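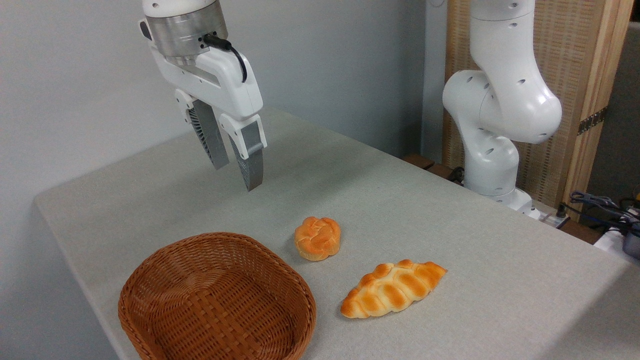
Rorkdenの楕円の編みかごを買って6か月になります。パンかごです。食卓にパンを置くための、ただそれだけのかご。なのに書きたいことがたまってしまったので、長くなりますがレビューを残しておきます(前に書いたバターケースの記事より長いです、すみません)。

先に値段を。わたしは3000円で買いました。送料は別でした。パンかごに3000円かあ、と三日くらい迷って、夜中に布団の中でぽちっとしたやつです。夜中の買い物ってだいたい後悔するんですけど、これは今も毎朝使っています。

## 買う前に使っていたもの

それまではHastanoの金属のワイヤーかごを使っていました。見た目はすっきりしていて、洗うのもラク。ただ、丸いパンを入れるとワイヤーの跡がつくんですよね。やわらかい生地だと底にしましまがつく。あと、テーブルに置くときにカチャンと鳴る。朝の6時台に家族を起こさないようにそーっと置くのが、地味にストレスでした。

その前はお皿です。お皿でいいじゃん、と言われたら本当にそのとおりで、実際うちの夫は今でもお皿派です。でも焼き直したパンをお皿に直置きすると、裏がしっとりしてきませんか? わたしはあれが苦手で、編んであるものなら少しは違うかなと思ったのがきっかけでした。

結果、違いました。少しだけ。劇的ではないです。トースターから出して五分くらいのうちに食べるなら、お皿とそこまで変わらないかも。でも朝ごはんがだらだら続く休みの日には、最後の一個の裏側がまだちゃんとしている。この差がわたしにはうれしかったです。

## 形と色

形は楕円と長方形の中間というか、角をまるーく落とした浅いかごです。この「どっちつかず」の形が使いやすい! まん丸のかごは見た目がかわいいけれど、細長いパンを入れると両端がぴょこんと飛び出すし、きっちり四角いかごは角にパンくずがたまって掃除が面倒。その点これは、角のあたりも指でぐるっとなぞれば済みます。

色は赤みのある茶色です。縁のところがすこし濃く見えて、これで全体がきゅっと締まっている気がします。商品ページではもっと黄色っぽい茶色に見えていたので、箱を開けたときは「あれ、思ったより赤い」となりました。明るい色のものを期待している人は気をつけてください。わたしはこの色で正解だったと思っています。焼き色のついたパンを入れると、かごのほうが一歩下がってくれる感じで、パンがおいしそうに見えるんです。

テーブルが薄いグレーの人には特におすすめしたい。冷たい色の天板に茶色いかごがぽんとあるだけで、朝っぽくなります。白い食器ばかりで食卓が寒々しいなーと思っていた時期があったのですが、かごひとつでずいぶん変わりました。ランチョンマットを買い足すより安いです(買い足しましたけど)。

## 編み目の話

編み目はかなり細かくて、底も側面も詰まっています。ここは好みが分かれるところだと思います。

いい点は、くずが下に落ちないこと。ざっくり編んだかごは持ち上げるとテーブルにパンくずの輪っかができますよね。これはほとんど落ちません。ごまパンのごまはさすがに少し通ります。

よくない点は、そのくずが編み目に居座ること。クロワッサンの日は覚悟がいります。逆さにしてトントンしただけでは取れない薄い皮が、交差のところに挟まってしまう。わたしは使い古しの歯ブラシで外向きにシャッシャッと払っています。最初は濡れ布巾で拭いていたんですが、バターを含んだくずがかえって伸びてしまって失敗でした。乾いたブラシが先、拭くのはあと。

水で丸洗いはしていません。していいのかどうか、説明書きには「お手入れは乾いた布で」としかなくて、怖くて試せていないです。丸洗いした人がいたら、どうなったか教えてほしい。

ささくれについても書いておきます。届いた日に縁を一周さわってみたら、一か所だけちくっとするところがありました。爪切りで先をぱちんと切って、それきり問題なし。3000円のものにしてはちょっと雑かなと思いましたが、交換をお願いするほどでもなく。小さい子がいるおうちは、使う前に一周さわってみるといいです。

## どのパンが合うか

ここからは完全に趣味の話です。

うちがいつもパンを買っているのはOzoliņšというお店で、焼いているのはGunārs Strazdsさん。結んだ形の丸パンと、長い編みパンが看板です。このお店のパンがかごに合うんですよ。編んだものの中に編んだものを入れるのはくどいかな、と思っていたら逆でした。パンの編み目はむっちり太くて、かごの編み目は細かい。太さが違うと、並んでもけんかしないんですね。服の柄合わせと同じ理屈かもしれません。

結びパンは小ぶりなので、ひとつだけ入れるとぽつんとします。ひとり朝ごはんのときはそれもいいんですけど、人が来る日はやっぱり何個か寄せて入れたい。きれいに並べるより、ころころっと重ねて、結び目の向きがばらばらなくらいがかわいいです。

長い編みパンは、丸ごと飾っておくか、切って入れるかで悩みます。両端が細くなっている形なので、切ると端っこの小さい切れ端が出るでしょう。あの端っこがいちばん香ばしいのに、お皿に並べるとなぜか残される。かごに入れると、みんな先に端をつまむんです。取りやすいのかな。理由はよくわかりません。

盛りつけのコツ、というほどでもないけれど、わたしはパンを並べる前に、かごとパンを一度テーブルにばらばらに置いて眺めます。照りのある面がどっちを向くときれいか、その時点でだいたい決まるので。Strazdsさんのパンは、山になったところが濃いめに焼けて、溝のところが白っぽく残っているんですが、その濃淡がいちばん出る向きを上にします。横着して袋からざーっと入れた日は、なんとなく残念な食卓になります。味は同じです。
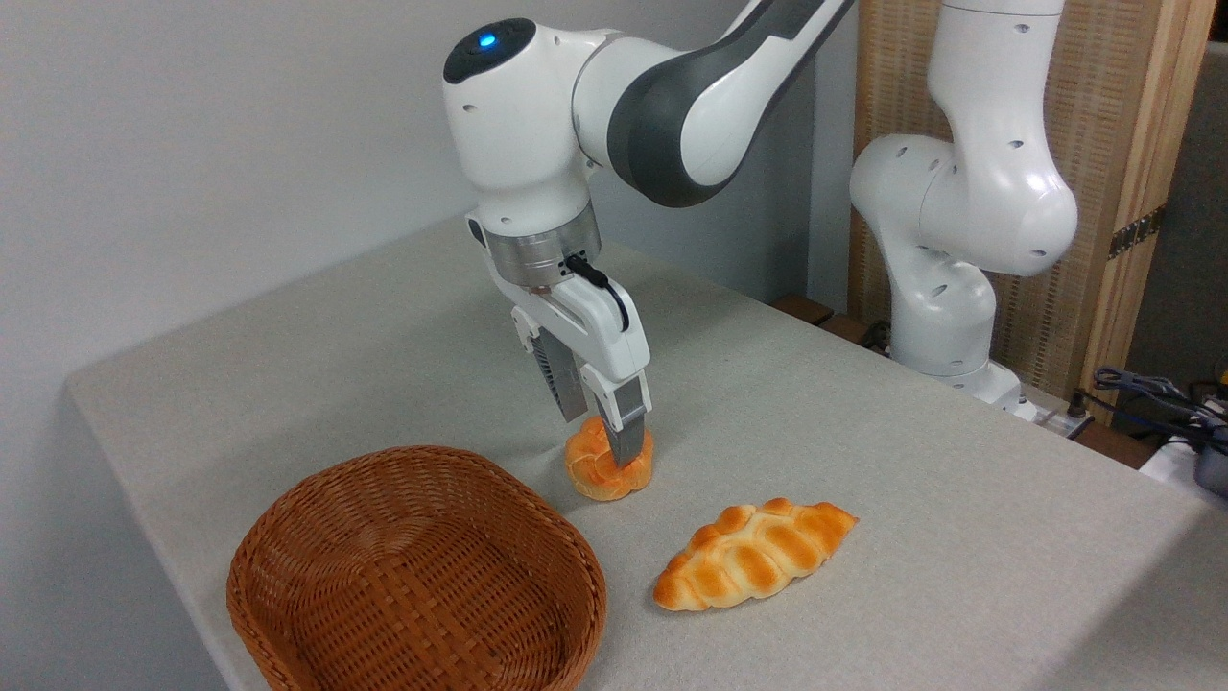 ## クロスは敷く? 敷かない?

わたしは敷かない派になりました。最初は張り切ってGakicoの麻のクロスを2000円で買ったんです。かごの内側にふわっと敷いて、四隅を縁から垂らして。すてきでした。三週間くらいは。

洗濯してアイロンをかけるのが面倒になって、しわしわのまま敷いてみたら、かごごとくたびれて見える。じゃあ敷かなくていいか、とやめてみたら、せっかくの編み目が見えてそのほうがよかった。くずの掃除は増えましたけど、アイロンよりは歯ブラシのほうが好きです。

ただし、粉砂糖のパンとチョコのパンだけは敷いてください。お願いします。一度チョコのを直接入れて、底に茶色い点が残りました。かごの色に紛れて目立たないものの、自分は場所を知っているので毎回見てしまう。

クロスの代わりに、最近はワックスペーパーを適当にちぎって敷くこともあります。見た目はパン屋さんの持ち帰りっぽくなって、これはこれでよし。

## 置き場所としまい方

浅いので、使わないときは冷蔵庫の上に置いています。ほんとうは引っかけて壁に飾りたかったのですが、持ち手がないのでフックにかけられませんでした。縁の隙間に紐を通せばいけそうだけど、無理に広げて編みがゆるむのがこわい。買い足すなら、次は持ち手つきかなあ。

重ねて収納は、同じ形をふたつ持っている友人によると、ちゃんと入れ子になるそうです。側面が外に向かって傾いているので、すっと重なるとのこと。うちはひとつしかないので確かめていません。

梅雨どきの湿気も心配していて、窓のない戸棚にしまうのは避けていました。July、じゃなくて7月ですね(カレンダーが英語なもので)、そのころに一度、いやな匂いがしないか鼻をつっこんで確認しました。大丈夫でした。届いたばかりのときは草っぽい匂いがあって、パンに移らないかなと気にしたんですが、一週間出しっぱなしにしていたら消えました。匂いに敏感な人は、届いてすぐ使わずに風に当ててからどうぞ。

## パン以外に使ってみた

せっかくなのでいろいろ入れてみました。

- **みかん** 合います。ただ浅いので、山にすると転がり落ちます。欲張らないこと。
- **ゆで卵** 殻つきなら絵になるけれど、うちでは人気なし。
- **郵便物** 入れた瞬間に食卓が事務所になりました。やめました。
- **お菓子の小袋** とても便利。便利すぎて減りが早い。
- **ナイフとフォーク** 底でかちゃかちゃ動かないのがいい。でもフォークの先が編み目に引っかかるので、先を紙ナプキンで巻いています。

結局、いちばん長く入っているのはパンで、二番目がお菓子。食べ物のおさまりがいいかごなんだと思います。

## HastanoとRorkden、どっちがいいの

友人に聞かれたので書いておきます。Hastanoのワイヤーかごは、わたしが買ったときは2046円でした。安いし、丈夫だし、油ものを入れても洗剤でがしがし洗える。揚げパンやカレーパンが多いおうちなら、Hastanoのほうがいいです。これは本気でそう思います。うちでもカレーパンの日だけは戸棚の奥から出てきます。

Rorkdenがいいのは、食卓に出しっぱなしにする人。中身がなくても片づけなくていい見た目、というのかな。ワイヤーのほうは空っぽになると急に「片づけ忘れた道具」に見えるのに、編みかごは空のままでもそこに居ていい感じがします。それと音。置いたときに、ことっ、としか言わない。早起きの人間にはここがいちばん大きいかもしれません。

## 気になるところまとめ

いいことばかり書いている気がするので、不満も並べておきます。

- 商品ページの色と実物の色が違って見えた
- ささくれが一か所あった
- 持ち手がない
- 丸洗いしていいのか書いていない
- クロワッサンの皮が取れにくい

星をつけるなら、五つのうち四つ。ささくれがなければ四つ半にしていました。

もう少し大きいサイズがあったらそれも欲しいです。Ozoliņšの編みパンを、切らずに二本並べてどーんと出してみたいので。今のところサイズはひとつしか見かけません。見つけた方、コメント欄にお願いします!

追記:クロスの洗い方について聞かれました。うちのは普通に洗濯機で洗っています。ネットには入れています。縮みはしましたが、かごに敷く分には困らない程度でした。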